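Two-armed robots learn to plan a whole table's worth of work at once

A robotics team at Sirndale has shown a new way to teach a pair of robot arms how to load a tray, and the early results are a treat for anyone who has ever watched a robot freeze halfway through a simple chore.

The method is called Gillex. It tackles a problem that sounds small and has bothered people in the field for years: when two arms share one table, how does the system decide which item to go for, which arm should do it, and in what order? Most learned systems pick the next move from what the cameras show right now. That works well for the first item or two. Then the tray starts to fill up, the easy spots are gone, and the arms begin to hesitate or reach for the same thing.

Gillex adds a step in between. Before an arm moves, the system sketches several short versions of how the rest of the job could go, throws out the ones where the arms would get in each other's way, and starts on the best of what is left. It does this again after every single placement, so a plan never gets old. If a cup ends up a little off from where it was supposed to go, the next plan simply starts from there.

The team trained it on 1256 demonstrations, all of them recorded by people guiding the arms by hand through everyday jobs such as moving cups, stacking dishes and clearing a table. Nothing in the training set was labeled with the "right" order. The system had to pick that up by itself from the way people worked, and it did! Human operators tend to fill the far side of a tray first so they don't have to reach over anything, and after enough training the arms started doing the same.

A hard test with soft cups

Lidded paper cups make a surprisingly tough test. They dent if the fingers close too far, they tip over if they are nudged, and they look nearly the same from every side — so the system can't rely on a handle or a bright color to tell one from another. For the tray test, the researchers set out six of them and left other tableware in the cell, including bowls in a wire basket and a green plastic wine glass hanging upside down from a stand. None of that belongs in the tray, and part of the job is to leave it alone.

The arms get no hint about where the cups will be. Positions are changed before every run, and the tray itself is shifted and turned a bit as well.

In 18 runs, the system with Gillex switched on completed the task in all but 2. With the planning step switched off and everything else kept the same, it failed far more often, mostly late in the run when space in the tray was tight. The two misses with planning on were both dropped cups, and the team puts those down to grip force. The order of moves was fine in both.

One detail we loved: the waiting. Older two-arm systems often keep both arms busy at any cost, and they bump into trouble doing it. Gillex is happy to let one arm hold still over its side of the table while the other finishes. Runs with more waiting in them were often the faster ones overall, which surprised even the people who built it.

Six lidded cups, one pink tray and two arms in the test cell: 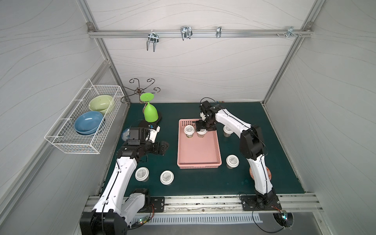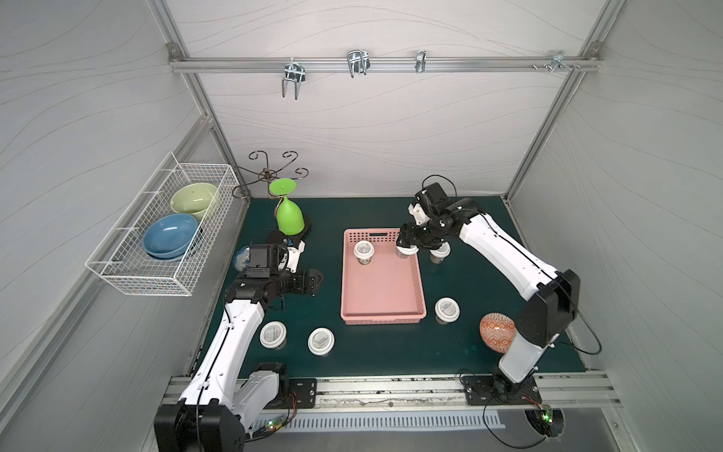
What comes next

The Sirndale team is now moving on to mixed loads, where cups, plates and bowls all have to share a tray. That is a much bigger puzzle. A plate takes up a lot of room and can't go in just anywhere, so a poor choice early on can spoil the whole run. The current version looks 3 placements ahead, and the researchers expect they will need to stretch that.

Speed is the other item on the list. Replanning after each cup adds a short pause, and over a long job those pauses pile up. A lighter version of the planner is already running in simulation and should reach the real arms in November.

A second group, at the Ouellet lab, plans to try the method on its own pair of arms, which have longer reach and a different kind of gripper. If Gillex carries over without a fresh round of demonstrations, that would be big news in itself — so much of this work still has to be redone from scratch every time the hardware changes.

The planner code will be shared through Vavard, the open library the team uses for its other projects, along with the recorded runs. The two failed ones will be in there too.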